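## 4. Setting up your first screening

Okay, you've got Irkanine installed and your cinema account is switched on. Now for the part I like best, which is putting a film on the calendar and letting people book seats for it. I run the Kaewsai, a single-screen house with 264 seats, so my examples come from there. Yours will look a little different if you have more than one screen.

Have these ready before you start:

- the film file or drive, plus its unlock key
- the running time, in minutes
- your seat map (see section 3 if you haven't drawn it yet)

### 4.1 Add the film

1. Open **Program** and click **New title**.
2. Type the title the way you want it printed on tickets. If it's a foreign film, put the original title in the second box. My regulars search by both!
3. Enter the running time. Leave the trailers out, as they get their own line in 4.2.
4. Pick a rating and a subtitle language, then click **Save**.

**Note:** Irkanine can hold up to 3,000 titles in one library. I've never come close, but a festival that imports its whole back catalog might want to archive a few old years first.

### 4.2 Put it on the calendar

1. Go to **Calendar** and drag the title onto a free slot.
2. Set your trailer time. I use 10 minutes for new releases and nothing at all for the old classics.
3. Set the cleaning gap. The default is way too short for a full house with popcorn, so I bump mine up every time.
4. Choose the seat map and click **Lock slot**. 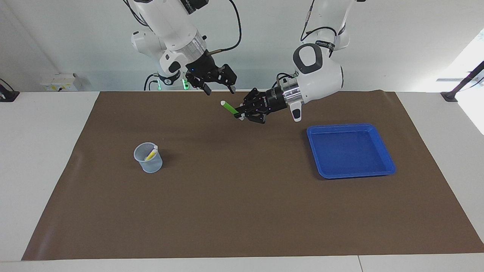 *Two arms over the work surface, one gripper open.*

If the slot turns orange, it overlaps with something else. Usually that's the cleaning gap from the show before. Click the orange bar and Irkanine tells you which one is in the way.

**Caution:** Don't lock a slot until you've checked the dates on your unlock key. Irkanine doesn't read keys. I once sold 47 tickets to a preview whose key opened the morning after, and I spent a long evening on the phone.

### 4.3 Open the booking

1. Click the locked slot and choose **Sales**.
2. Set your prices. You need at least one, and "free" counts as a price.
3. Hold back any seats you want for guests. Directors tend to bring more friends than they said they would – I hold the whole back row.
4. Switch **On sale** to green.

The page goes live right away, so proofread it first. If you use the Steron ticket printer, run one test ticket now and look at the accents in the title. If they come out as little boxes, change the font to Pleltden in **Printer > Text** and try again.

**Note:** You can limit online sales and keep the rest for the door. I put 100 online for the quieter shows and open more when those run out.

### 4.4 If you have to cancel

1. Switch **On sale** off first, before you touch anything else.
2. Click **Cancel show** and write a short message to ticket holders.
3. Choose **Refund** or **Move to another show**.
4. Click **Send**.

**Caution:** Deleting the slot is a different thing from canceling the show. Deleting wipes the booking list along with it, and there's no undo. Export the list from **Sales > Download** if you're at all unsure.

Section 5 covers scanning tickets at the door.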